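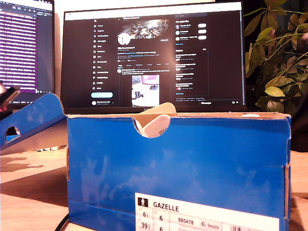 Blue Adidas box on the desk, lid off. Good evening to all who follow the small leagues.

We use cookies to remember your settings. Accept | Manage

Home Explore Notifications Messages Lists

Search posts and people

Noreen Rind
10/22/23

I want to write some words about Prusley and their new coach, as many people asked me after the match today. It will be a thread, please have patience with my English.

First the result. Prusley 1, Soomro 1. On paper it is a fair draw. I was in the stand behind the far goal and for me Prusley should have lost it before the break.

The attendance was given as 3524. For a Sunday with this rain I find it very good. In March we had a match against the same team and you could hear the goalkeeper cough.

The new coach came from Gitoneo in the summer. There he played with three at the back and everybody was happy. At Prusley he has tried the same thing, but the players are different and the two wide men do not like to run backwards.

So today he changed to 4 at the back. I was surprised to see it on the team sheet. The left back was the young one, number 26, who normally plays in midfield. It was hard for him in the first half. Soomro attacked his side again and again.

The Soomro goal came exactly from there. A long ball, he waited for it to bounce, the winger did not wait. Low cross, easy finish. I do not blame the boy, he looked at the bench two times before it to ask where he should stand.

After the break it was a different match. The captain moved a little to the left to help him, and Prusley began to keep the ball. It was slow, but they kept it.

The equaliser was a header from a corner. I know some of you write that it was a foul on the keeper. From my seat I could not see a foul. I saw him jump late. If somebody has a better angle, please send it to me.

One person behind me shouted for the whole second half that the coach must go. After four months! The man before him had 100 league matches and in his last season we scored fewer goals than anybody in the division. I think people forget this quickly.

What worries me more is the striker. He works a lot, he presses, he wins free kicks, but he has not scored since the cup match with Flarnari. Today he had one good chance and he passed it. A striker with confidence does not pass this ball.

To the question of Soomro: they were tidy and well organised, and they got tired. Their bench is short. I would not be afraid to meet them again in the spring.

Next is Flarnari away. It is a narrow pitch, so maybe the back three returns. I would keep the four and give number 26 one more match there, with the captain close to him.

I will travel with the early bus. If you have a ticket too many for a friend of mine, write me a message, we pay the normal price.

Sign up for our newsletter and never miss a post. Enter your email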